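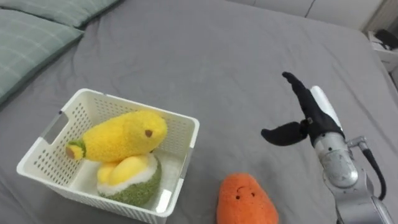 Unit 5: Recovery Between Matches

Sport Management and Coaching, Bernumberg
Notes prepared by Melaniia Hnatiuk
Read before the February seminar. Bring the blank planning sheet from Unit 4.

5.1 Scope

This unit covers the time between the end of one match and the start of the next, for team sports with a weekly or twice-weekly schedule. Injury treatment is left to the medical course. Off-season training is in a later unit.

The term "recovery" is used loosely in clubs. In these notes it means the return of a player's ability to perform to the level measured before the match. A player who feels fine may still be short of that level, and a player who feels tired may have reached it. Both cases come up in the Drerine file.

5.2 Terms

External load: the work done, measured from outside the body. Distance, number of sprints, number of jumps, minutes played.

Internal load: the response of the body to that work. Heart rate and the player's own rating of effort are the usual measures.

Session load: the effort rating multiplied by the length of the session in minutes. It has no unit. Compare it only within one player, or within one squad that has been taught to use the same rating scale.

Turnaround: hours from the final whistle of one match to the start of the next. Count travel as part of the turnaround and record it separately as well.

Congested period: any stretch of the schedule in which the turnaround is too short for the squad to return to its pre-match level. Note that this depends on the squad. A schedule is congested for a given group of players, and the same fixture list may be easy for a club with a deeper bench.

5.3 What gets tired

Three kinds of fatigue are separated in the course reader. They overlap in practice and the tests for them are imperfect.

Fuel. Long or intense play uses up the carbohydrate stored in muscle. Refilling depends mainly on how much the player eats and how soon. Late kickoffs are a problem here, as kitchens at away venues are often closed by the time the squad has showered.

Muscle damage. Braking, landing and changing direction load the muscle while it is being lengthened. Soreness usually peaks a day or two after the match, which means that a player checked the next morning may look better than the same player checked a day later. Jump height and sprint time can stay low after soreness has gone.

Central fatigue. A drop in drive, attention and decision speed that does not come from the muscle itself. It is the hardest of the three to measure and the one most affected by travel, poor sleep and the demands of a tight game. Coaches tend to notice it as late passes and missed calls.

5.4 Sleep and travel

Sleep is the cheapest recovery tool and the one a club controls least. After an evening match the usual bedtime is pushed back by the match itself, bright light, caffeine, food and the ride home. The loss is rarely made up the next night if a morning session stays on the schedule.

Points for the planner:

- Move the session on the morning after a night match to the afternoon, or drop it.
- Fix the caffeine policy before the season, with the medical lead.
- Ask for the room list before travel. Pair players by sleep habits where possible.
- Record bedtime and wake time. A player's rating of sleep quality is useful only when the times stand next to it.
- Naps are allowed in the early afternoon and should be short.
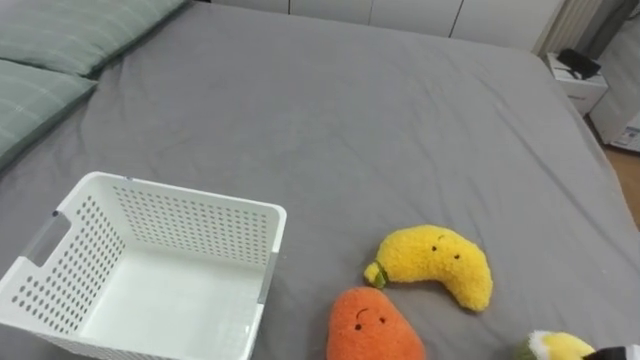

Gray fitted sheet, two green pillows, white basket.

Travel across time zones is a separate problem and is treated in the reader. For this unit assume that all away matches are reached by bus.

5.5 Monitoring

A monitoring system has to be light enough that players still fill it in during the last month of the season. Most systems fail at this point. The log used in our seminar, the Qaisi log, has 4 items, each rated from 1 to 5: sleep, soreness, mood, and readiness to train. It is filled in before breakfast, on paper or on a phone, and without other players looking on.

Reading the log:

(a) Compare a player with his or her own past scores. Squad averages hide the players of interest.
(b) A single low score is noise in most cases. Two in a row on the same item call for a conversation.
(c) A player who gives the same score on every item every day has stopped answering. Talk to the player before removing the data.
(d) Do not use the log for selection. Once players believe that a low score costs them a place, the scores go up and the log is worthless.

Physical tests may be added. The countermovement jump is common since it is quick and needs little space. Test at the same time of day, after the same warm-up, and keep the best of the permitted attempts. Small changes are within the error of the test and should be treated as no change.

5.6 Case: Drerine and Corkar

The two squads met in the same round and met again in the following one. Both had a turnaround of 53 hours after the first match. Drerine played at home on both occasions. Corkar went home by bus after the first match and came back for the second, and nearly 5 hours of its turnaround were spent on the road.

Drerine's coach used the same starting lineup twice and held a full tactical session on the day between. Corkar changed much of its lineup, held a walk-through only, and asked the players who had not started to do a short conditioning block.

In the file, the log scores for soreness are lower (worse) for Drerine's starters. Mood scores are lower for Corkar. Return rate for the morning forms was high in both squads. Corkar's left wing, who played the whole of the first match, was taken off after 41 minutes of the second. The file does not say why. Do not guess; state what you would need to know.

Keep in mind that the case has two matches and two squads. It can show how a plan was built. It cannot show that one plan works better than the other, and reports that claim this will be marked down.

5.7 Planning steps

Step 1. Write down the turnaround in hours, then subtract travel and fixed duties such as press and sponsor visits.

Step 2. Split the squad by minutes played. Players with long minutes and players with none need different sessions on the next day - this is the step most often skipped.

Step 3. Place meals and sleep first. Training goes into what remains.

Step 4. Choose one training aim for the period. In a short turnaround it will nearly always be tactical and done at walking pace.

Step 5. Decide in advance what log result would change the plan, and who makes the change.

5.8 Seminar work

Using the Drerine file, draw up a plan for the same turnaround with the match order reversed, so that Drerine travels. Hand in the planning sheet and one page of text. List every assumption at the foot of the sheet. Late sheets are read but not graded.

Reading for Unit 6: reader, section on squad rotation, including the notes on substitution rules.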